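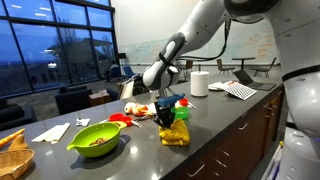

One buyer wrote to ask whether Odis can go through the wash with the tea towels, and whether the yellow would come off on them. It can go in with them at 30 degrees on the wool setting, with the spin set no higher than 900. Wash the yellow on its own the first time.

Odis Soft Yarn, Yellow

Odis is a soft yarn for crochet, spun for Kelmendi and sold by the ball. It suits hats, cowls, scarves and anything else that gets pulled on, folded up and put down wherever there is room. It works well in ridged stitches, and in open rows where you want some give.

Ball weight: 200 g
Length: 300 m
Hook: 6 mm
Fibre: wool and acrylic mix
Shades: yellow, moss, slate, oatmeal

Most adult scarves take 2 balls. A hat takes less than one, and the leftover will usually stretch to a narrow headband. Please order everything for a project at the same time, as the yellow varies a little between dye lots and we cannot hold balls back. 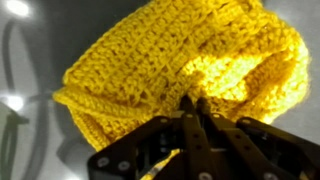
Yellow, crocheted. Stitches in bands, with looser rows between.

The yarn can split if you work it tightly. Go up half a millimetre on the hook if this happens. The Aso hook set has the right sizes and is sold separately.

Dry flat and away from a radiator. Do not tumble dry or hang up wet, or the open rows will drop. Some fluff comes off in the first few days of wear.

If you have used Atau, our thinner yarn, note that Odis is not a straight swap in the same pattern. Work a small square first and measure it.

Unused balls can be returned with the band still on. Orders placed before noon leave the same day, except on Wednesday, when the packing room is closed.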